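Re: [endudstead-list] Pillow task — what to change before the May demo
From: Endang Mangundap
Date: 18 April 2018

Hello everyone,

Thank you for the comments on my last message, especially to those who wrote at length. I answer the points one by one under the quoted part, so that people who were not in the lab can follow.

On the list somebody wrote:

> I read the notes from the sofa runs and I still don't understand what
> you are scoring. Is it a success when the pillow is lifted, or only when
> it stands against the backrest again? Also, why do you stay with
> the three-finger pinch? In the Saleo exercise we all saw that it closes
> too early on soft things. I would use both hands and press from the
> sides. And please can somebody post pictures from the wrist, the head
> view alone does not tell me enough.

First, the scoring. A run counts as a success only when the pillow stands against the backrest and both hands are away from it. Lifting alone gives nothing. I know this is strict, but the Brondemport rules are written in this way and I prefer that we practice with the same rules. Until now we have 310 runs in the log. Please do not compare the early ones with the later ones, the scoring was changed between them and I did not go back to correct the old lines.

Second, the pinch. I agree that it closes early. The command to close is given by the operator, and the operator looks mostly at the head view, where the fingertips are small and partly hidden behind the hand. In the wrist view you can judge the distance much better. I have put the wrist pictures in the shared folder under "pillow", and I paste two of them in this message.

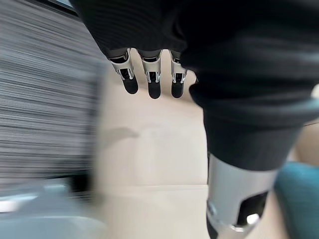
Wrist view, fingers pointing down and an arm at the right side.

Please look at how much of this view is taken by the sleeves. When the arms come near each other, the operator loses a large part of the picture, and this is my main worry about the two-hand idea. Pressing from the sides is good for the pillow, I don't argue with that. But it brings the arms together exactly at the moment when the operator needs to see. If we try it, I would like one person to drive and a second person to watch the wrist views and speak aloud. Stan has offered to be the second person for the first tries.

Third, the cloth. A thick fabric gives way for a while before there is any real hold, and a new operator easily believes that the grip is ready. My proposal is to go down until the tip is well into the fabric, wait for 2 seconds, and only then close. 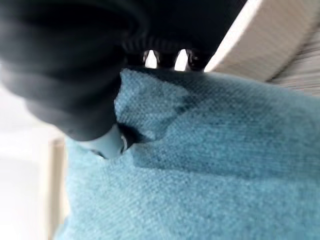 The waiting looks silly when you stand beside the robot, but it costs little time and it gives the operator a moment to check the fold. If the fold is too small, open and go down again. Do not try to save a weak grip by closing harder. I have done this myself many times and I don't recommend it.

Fourth, the lifting height. Some of you lift the pillow very high, maybe because it looks better. It is enough to clear the seat by 8 cm. Higher than this, the pillow begins to swing and you have to wait until it is calm again.

For the layout of the sofa, I ask that everybody starts from the same arrangement. One pale pillow on the left, one blue pillow on the right, both against the backrest, and free space between them. From there the second operator moves the pillow which will be the target, and writes in the log which one it was. "Moved pillow" is not enough for a log entry — I have found this sentence many times and I cannot use it.

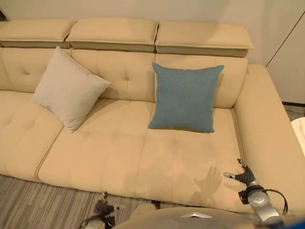
Head view of the sofa with both pillows against the backrest.

One more question from my side. The shadow of the arm falls on the seat, and in the head view it can be quite strong. Two students told me they use the shadow of the hand to guess the height. I find it clever, but I am not sure we should teach it, as the lamps at the demo will be in other places. Does anybody have experience with this? If you have tried with the lights changed, please write to the list and not only to me.

What I need from you before May:

- your name in the table, as driver or as second person
- your log lines with the target pillow written clearly
- an answer about the two-hand tries, yes or no

If there is no objection, I will change the instruction sheet with the waiting time and the lifting height, and send the new version here.

With kind regards,
Endang Mangundap
Endudstead student robotics club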